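Getting Candle Wax Out of Altar Linens

Easter and Christmas are the hard seasons for anyone who looks after church linens at home. After the December services I usually have a full bag of altar cloths, purificators and corporals on the kitchen counter, and most of the altar cloths have wax on them.

Let the wax harden completely. A small cloth can go in the freezer for an hour. Lift off what you can with the back of a butter knife, working from the edge of the spot toward the middle. Don't pick at it with your nails or you will pull threads.

Put the cloth between two layers of plain brown paper and press with a warm iron, no steam. Move to a clean patch of paper each time wax comes through. Printed grocery bags will leave ink on the linen.

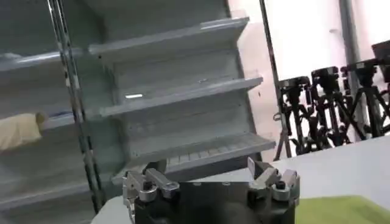 Boris Leka wrote in to say that he skips the iron for beeswax and pours very hot water through the stain instead, with the cloth stretched over a bowl. He has done it on plain white linen for 23 years and would not try it on anything embroidered in color.

Purificators and corporals are handled separately. Rinse them first in clean water and pour that water into the sacrarium or onto the ground, never down the kitchen drain. After that they can be washed like other linen. For wine stains, soak in cool water with a little dish soap, and keep chlorine bleach away from them.

Iron while still damp, wrong side first. Corporals get folded in thirds both ways, so there are nine squares. Altar cloths are better rolled on a cardboard tube than folded. Skip the starch if they are going into storage.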